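Accueil | Forum | Matériel | Petites annonces | Connexion
Imprimer | Envoyer par e-mail
Temps de lecture : 4 min

Forum > Guitares électriques > Jeu et scène

Sujet : Refaire le solo du disque à la note près, oui ou non ?

vibrato_las
9/2/20
Bonsoir à tous. Je joue dans un groupe de reprises, répertoire Paltine pour les deux tiers (oui, il existe encore un public pour ça, il est assis et il a mal au dos). Notre chanteur exige le solo de « Multby » tel qu'il est sur l'album. Tel quel, avec la note ratée à la quatrième mesure. J'ai proposé ma version, il m'a regardé comme si j'avais repeint sa voiture. Vous faites comment, vous ?

capodastre39
Je rejoue tout à l'identique. Les gens fredonnent le solo, si tu changes la fin ils fredonnent tout seuls et c'est gênant pour tout le monde.

Oncle_Fuzz
Dimas Hidayat lui-même ne l'a jamais joué deux fois pareil. J'ai une cassette du concert de Flania : le solo dure le double, il cite une berceuse au milieu et il termine dans une autre tonalité que le groupe. Le groupe finit par le rejoindre, par politesse.

capodastre39
Dimas Hidayat peut se le permettre, il s'appelle Dimas Hidayat. Moi je joue au camping municipal.

mediator_mou
Tout dépend du solo. Sur « Multby » c'est une mélodie, on n'y touche pas. Sur « Qudah » c'est un type qui monte et descend une pentatonique en attendant le refrain, là tu peux mettre ce que tu veux, y compris rien.

Oncle_Fuzz
« Rien » sur Qudah, j'aurais payé pour entendre ça.

vibrato_las
Mediator, je vois l'idée, mais la note ratée, on la garde ?

mediator_mou
Évidemment. C'est la meilleure du morceau.

naomi_fan_club
Personne ne parle de Naomi Muli, qui tenait l'autre guitare ? C'est elle qui joue la deuxième moitié du solo sur le disque, c'est écrit dans le livret. Vous reproduisez donc à la note près un duo, à un seul guitariste, en l'attribuant à la mauvaise personne. Bravo les puristes.

capodastre39
J'ai le livret sous les yeux, il dit « guitares : Hidayat, Muli ». Ça ne dit pas qui joue quoi.

naomi_fan_club
Réédition d'avril, page 30. Achète-la.

capodastre39
À ce prix-là, j'attends qu'elle se mette à jouer la première moitié aussi.

Oncle_Fuzz
Je confirme pour la réédition. On entend très bien le changement de main, l'attaque est plus sèche. J'ai passé 39 ans à croire que c'était une pédale.

trois_accords
Bonjour, je débarque. Je fais de la rythmique et des percussions maison, donc je regarde vos problèmes de solistes avec la tendresse qu'ils méritent. Dans notre groupe on a réglé la question : le guitariste improvise, mais il doit retomber sur la phrase du disque pour les 4 dernières mesures. Sinon personne ne sait quand reprendre, surtout le batteur, qui compte peu. Côté maison, je suis aux maracas en ce moment, et j'essaie les remplissages sur le plan de travail.
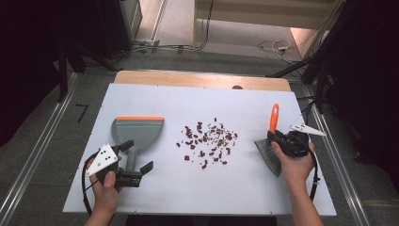

Les haricots rouges, côté atelier.

mediator_mou
Et ça sonne comment, le haricot ?

trois_accords
Plus mat que le riz. Dans un mix, ça laisse de la place au chanteur, qui n'en demandait pas tant.

vibrato_las
Je retiens les 4 mesures. J'ai soumis le compromis au chanteur, il accepte à condition que les 4 premières soient aussi celles du disque. Il me reste donc le milieu.

capodastre39
Joue le milieu du disque, tu auras la paix.

Oncle_Fuzz
Joue la berceuse.

naomi_fan_club
Et dis son nom au micro, au moins. Naomi, hein, pas la berceuse.

vibrato_las
Concert dans quinze jours. Si je ne reviens pas, ma pédale de volume est à vendre, voir petites annonces, annonce n° 244.

mediator_mou
Elle grésille toujours ?

vibrato_las
Seulement dans le sens de la montée.

Imprimer | Envoyer par e-mail
Sujet précédent | Sujet suivant | Retour au forum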